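Teaching a robot to sew, one stitch at a time

My Friday afternoon with Covadonga Cordero and a very patient pair of robot arms

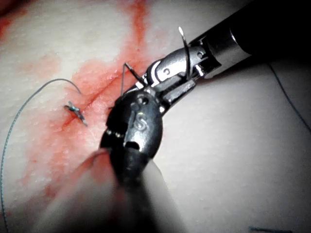
Needle in the jaws over the practice pad at Sestus, with a tied knot by the incision.

I should say up front that I can't sew. I once fixed a coat button with a stapler. So when Covadonga Cordero invited me over to Sestus to watch her teach a robot to close a cut, I figured I'd be lost in two minutes. I lasted closer to four!

Covadonga runs the demonstration side of a project called Moya. Her job, as she puts it, is "sewing for an audience that never claps." She sits at a console with her forehead against the viewer and a grip in each hand, and across the room the instruments do whatever her fingers do. Every motion gets recorded along with what the cameras see, and later a model trains on it, trying to work out what she would do next.

The first thing I asked was why you can't just program the stitch. Write down the steps, tell the arm to follow them, go to lunch.

"We tried that before I got here," she said. "It works great until the thread lies down somewhere you didn't plan for. And thread always does that. You'd be writing rules about thread until you retired."

She came to this from a surgical training lab, where she spent years teaching people the same thing (people, she says, complain more but need fewer tries). I wondered if the two kinds of teaching felt alike.

"With a student I can say, roll your wrist, don't push. You can't tell the model that. You have to roll your wrist every single time, even when you're tired and pushing would get you there. It learns my bad habits just as happily as my good ones."

Does she have bad habits?

"Oh, tons. I used to let go of the needle and grab it again for no reason. Just fidgeting. Rosalía found it in the recordings."

Rosalía Segura goes through those recordings and decides which ones the model gets to learn from. She'd been typing at the next desk, and at this point she rolled her chair over. "It was in half of them," she said. "And then the robot started doing it. It would have the needle perfectly lined up and then drop it and pick it up again. We laughed, and then we had to throw out a month of work."

By then, in April, they were up to 2,894 recorded stitches. Some are thrown out, some get trimmed, and some of the ugly ones stay in on purpose. I didn't get that last part, so I asked Rosalía to go slower.

"If Covadonga only ever shows a clean stitch, the model has no idea what to do when it's off by a little. So she'll start from a bad grip and fix it. Those are my favorites. I'd take 24 good recoveries over a whole day of perfect ones."

Then they let me try. Oh boy. The grips are light and the motion is scaled way down, so you make a big sweep with your hand and the tip barely moves. I kept wanting to feel the pad push back, and there's nothing there — you go entirely by eye. Covadonga told me to watch how the pad dents around the needle and judge the force from that. I poked it in at a terrible angle, lost track of the thread, and said a word that I hope wasn't recorded.

"It was," Rosalía said. "Only the motion, though. And I'm deleting it."

I asked Covadonga how it feels to watch the arms go without her hands on the grips. She took a while with that one.

"The first time, I kept reaching for the controls. It came into the needle a bit from the left, and that's how I do it. I learned it that way from my first teacher. So there's this machine doing a thing she did, and she's never been in this building."

They're working on knots next. A stitch is one smooth curve, she told me, but a knot has both instruments passing very close to each other with a loop in between, and her own hands get it wrong more often than she'd like. She had another hour booked at the console, so I got my coat (button still stapled) and left her to it.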